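4.2 Pale surfaces and the problem of "clean"

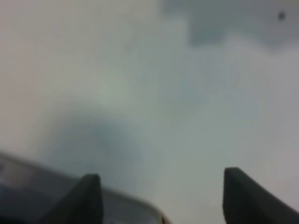
Figure 3. A pale, blurred surface, with areas of shadow and one small dark speck near the upper right. The speck has not been identified.

Kwaku Sarpong objected, on reading a draft of this section, that a surface is clean when the person who has to eat off it stops wiping, and that any finer definition was a waste of a good cloth. We have some sympathy with this view. It is cheaper than ours, and it agreed with our findings more often than we would have liked.

The trouble is that people stop wiping for many reasons. Of the 116 wiping episodes recorded in the Lamptey households, a good number ended when the phone rang, when the kettle boiled, or when someone else came in and put a bag down on the area in question. Participants called the surface clean in all of these cases, including the bag.

Pale surfaces made matters worse. We had expected them to be wiped more thoroughly than dark ones, on the theory that dirt shows. What shows on a pale surface, though, is a good deal of shading that has nothing to do with dirt. A gray patch may be a smear of last night's gravy or the shadow of the person looking for it. Participants dealt with this in the sensible way, by rubbing the patch and seeing if it moved. Shadows were rubbed with real commitment. One participant in the Kudov group worked on the shadow of her own elbow for most of a minute and reported that it was "coming up nicely."

Specks were another matter. A smear invites a cloth, but a speck invites an opinion. Faced with a single dark mark, participants tended to lean in, scrape it with a fingernail, and then offer a theory (pepper, a burn, "it came with the house"). If the fingernail failed, the speck was promoted to a feature of the surface and left alone from then on. We coded these as "accepted marks." Abena Gbeho, coding the same episodes separately, labeled them "surrender," and the two codes matched closely enough that we kept both names in the working files.

The Grovov scale, which we had planned to use throughout, gives a surface a score from 1 to 5. It has no provision for marks that the owner has made peace with. A pale counter with one accepted mark scored 4 when its owner did the rating and 3 when a visitor did. We did not try to settle who was right. For the analysis in the next section we use the owner's score, partly on principle and partly since visitors were hard to get in April.

Light from a window was also not controlled. We did ask participants to keep the blinds as they were - most of them then went over and adjusted the blinds.

Related items
Tea Towels and Their Second Careers
The Hokusgate Pantry Survey: Notes on Method
Who Moved the Sponge? Shared Sinks in Rented Homes
Crumbs, Edges, and the Reach of the Average Arm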